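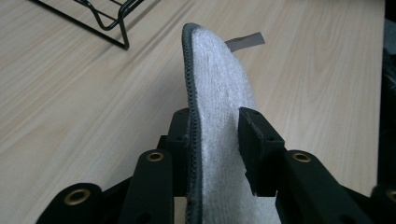
Pradthorpe residents' parking permits: renewals close at the end of May, and plenty of you haven't done yours

PRESS RELEASE – for immediate use

I run the parking permit desk at Pradthorpe Town Council, and I've been asked to write this one myself instead of handing it over to be turned into council language. So you're getting it from the person who opens the envelopes!

We sent out 3,000 renewal letters at the start of spring, one to every household in the three permit zones. As I write, 161 of those households still haven't sent anything back – no form, no phone call, no note saying they've sold the car. Everyone else has either renewed or told us they don't need a permit any more, and I'm very grateful, especially to the people in Culo Terrace, who were so quick off the mark that I had a pile of their forms before I'd found my date stamp.

If you're one of the 161, please don't panic. You have until 5pm on the last working day of May. After that your old permit stops being valid and you'll be parking as a visitor, with a visitor's time limit and (I'm sorry to say) a visitor's chance of getting a ticket.

Do I have to renew even if nothing has changed?

Yes. I get asked this more than anything else. Permits used to roll over by themselves from year to year, and we ended up with a list full of cars that had been scrapped and people who'd moved to the coast. The council voted last autumn to ask everybody to confirm their details once a year. If nothing has changed, you tick one box on page one, sign the back and that's your lot. You can leave pages two and three completely blank.

What has changed this year?

The main thing is the extra zone. Cestell Road and the streets running down from it to the river were outside the scheme before, and people living there had been asking to come in for years. They're now Zone C. If you live in Zone C, this is your first permit, so you do need to fill in the whole form and send us something with your address on it – a council tax bill is easiest, but a bank statement or a tenancy agreement will do. Please send a copy and keep the original at home. I've got a drawer of original documents that I'm slowly posting back to people and I'd love not to add to it.

The other change is the price, or part of it. Your first permit stays at the same price as last year. A second permit for the same address goes up by £11 for the year. I know that won't be popular with everybody, and I've had a few lively phone calls already, but it was agreed at the full council meeting and I can't haggle. Blue Badge holders still pay nothing, and neither do people who get regular visits from a paid carer, though you'll need to fill in the carer's section on page three.

Visitor scratch cards

We've had 1,000 new books of visitor cards printed and they're in the office now. Last year we ran out before the summer fair and it made for a miserable fortnight at the counter, so I asked for more this time. Each household with a permit can have a book, and you can pick it up when you renew or ask for it to be posted. Old cards with the green stripe can be used up until the end of May. After that they need to go in the bin, even if you've got loads left. If you've got a full, unused book, bring it in and I'll swap it.

How to renew

Online is quickest. There's a permit page on the town council website, and you'll need the reference number from the top right of your letter. If you've lost the letter, ring us with your address and we can look it up.

By post, send the form to the Permit Desk at the Town Hall. Do put the right stamp on it, as some of the thicker envelopes have been arriving with a charge to pay.

In person, come to the Town Hall counter between 9.30am and 4pm on weekdays. We're shut for lunch from 1pm until 1.45pm. Mornings are usually calmer than afternoons – school pick-up time is when everyone seems to come at once.

Help with the form

Some people find forms hard going, and I'd much rather you came in and asked than left it in a kitchen drawer. We can fill it in with you at the counter or over the phone, and there's a large print copy if you'd like one. We're also holding a drop-in at the Ahonen Hall on two evenings in May, from 6pm to 8pm, mainly for Zone C, but anyone can come along. The dates are on the noticeboard outside the hall and on the website. There's step-free access from the car park side, and parking there is free after 6pm.

If you've moved, or you're about to

Tell us, please! A permit belongs to the address as well as the car, so it can't go with you to a new house, even if the new house is in the same zone. We'll cancel the old one and refund the full months you haven't used. If you've just moved in and a letter turned up addressed to the people before you, ring the desk and we'll send you a fresh one in your own name.

Contact

Permit Desk, Pradthorpe Town Council, The Town Hall, Pradthorpe. Counter and phone line open weekdays, 9.30am to 4pm, closed 1pm to 1.45pm. Reporters wanting the zone map or the full list of charges can ask for them at the same desk.

ENDS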